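12/27/20 - bench notebook, back table

Quiet day, heating finally behaving, and I had the room to myself, so I went back to the question we left hanging in July: what to do about the small table and everything that ends up on it. I promised I would write this one up properly, and I have a full pot of coffee and no excuse.

For anyone picking this up cold, the table is the light one we brought over from the Moslow workshop when they cleared out. We use it for mixing small batches of casting plaster and for the filler tests on the Ellwood tiles. It has served us well, but the top is plain and a bit thirsty, and whatever gets set down on it for long enough tends to leave a mark. I spent the first part of the morning just cleaning. Warm water and a little dish soap first, then a dry cloth, then a second go with a barely damp one where the old rings were. The rings got lighter. I would not say they left.

Things I tried and want to remember:

Scraping dried plaster with the plastic card works much better than the metal scraper, and it is kinder to the surface. The metal one lifts the crumbs faster but I caught myself digging in twice and put it away. Please leave it in the drawer for the steel bench.

Vinegar on the rings - I tried it on a small patch near the back leg, left it 4 minutes and wiped it off. It took a little of the chalkiness away and made the patch look slightly darker until it dried, and then I honestly could not find the patch again, which I suppose is a pass. I did not go on to do the whole top. I would like to see that patch again in a week first.

Wax - not today. I did get the tin out and read the back of it, and it wants a day of curing with nothing on top, and we have never once managed a day with nothing on top of that table.

Next, bowls. We have been arguing (nicely!) about whether to keep mixing in the deep flexible cups from Trarnero or go over to the shallow white bowls, and I have to say I have come around to the shallow ones for anything under 80 grams of powder. With the cups I always end up with a dry pocket down in the corner where the wall meets the base, and I only find it when I pour. In a shallow bowl you can get the spatula under everything, and the thick rim gives you something to hold on to when you tip it. The drawback is that it is easy to slop over the side if you are stirring with any enthusiasm, and I am an enthusiastic stirrer, as the front of my apron will tell you.

I did two mixes for comparison, both with 51 grams of powder and the same scoop of water, one in a cup and one in a bowl. Bowl mix was smooth by the time I had finished humming my way through one song, cup mix needed another round and still had a lump in it. That is a very small test and I know it. The water came out of the same jug so at least that part was fair. I poured both into the little Ilturent molds and set them on the windowsill, cup on the left and bowl on the right, with tape labels on the sill in front of them. If the labels have fallen off by the time you read this, the one with the lump is the cup.

Layout next. What I would like is for the bowl to live out on the open part of the top, with the lidded tub further back where a sleeve will not catch it, and the curved gray side left clear so we can reach around. It felt roomy that way, and I did not knock anything over all afternoon, a personal best.
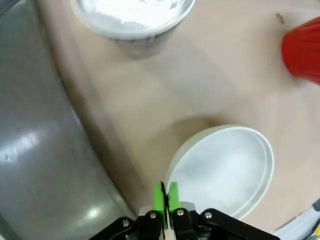 Back table: shallow white bowl, lidded tub behind it, gray curved side at left.

A word on the tub while I am at it. Lid on between scoops, please, even if you are going right back in. The powder picks up damp from this room like nothing I have ever worked with, and the last batch went grainy on us well before it should have. I have put a strip of tape on the shelf for the scoop so it stops traveling to the sink. Scoops must be bone dry. I know I say this every time.

Cleanup for the bowls: let the leftover set, flex or tap it out over the bin, and wipe. Nothing goes down the drain, not even the cloudy rinse water - that goes in the settling bucket, and the bucket is nearly full, so whoever is in next could let it stand and pour off the top.

Still to do:
look at the vinegar patch
unmold the two windowsill pieces and snap them to look at the break
find out whether we can get more of the shallow bowls in the same size
decide about the wax, which means clearing the table, which means finding somewhere else for the filler tests to sit

Left the window open a crack for the sake of the molds. Apron is on the hook and needs a wash.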